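Print this page
E-mail this page

About Grendell Laundry School

We teach people to do their own washing. The school opened in two rooms above the old Cuseo dry cleaner, and we still have two rooms, though the cleaner has gone. So far 1,555 people have taken the basic course. We doubt all of them still sort their darks.

We started out suspicious of most laundry advice and we haven't softened much. Special sock clips, color-coded bags, folding boards – we have tried them, and most ended up in a drawer. What we teach is sorting, washing at a sensible setting, drying and putting away. It takes 40 minutes to explain and rather longer to make a habit.
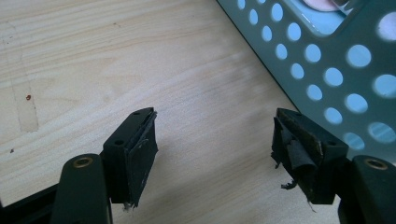
Storage makers like to claim that a better container makes a tidier home. We have our doubts. A lidded hamper mostly hides the problem until it smells. For small things we like plain plastic with holes in the sides, such as the teal-green basket on the pale wood, and we wouldn't pay extra for a label or a lining. The table matters more. Keep a clear patch next to the basket, big enough to lay a pair out flat, or you will end up sorting on the bed.

The Trurnotano method, which we get asked about every February, says to fold each sock in thirds and stand it upright. Try it if you like. Our evening class did, and most went back to a simple fold at home. 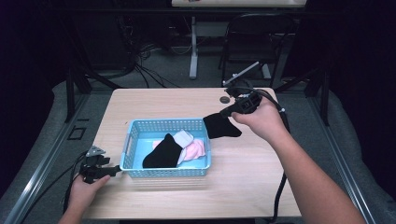 Do I need to bring my own laundry to class?
Bring one small load if you can, clean and unsorted. We keep a spare pile for anyone who would prefer not to.

Our second course, Fujimoto, covers wool and hand washing. It is slower, and we don't recommend it to anyone who owns one sweater.

Print this page
E-mail this page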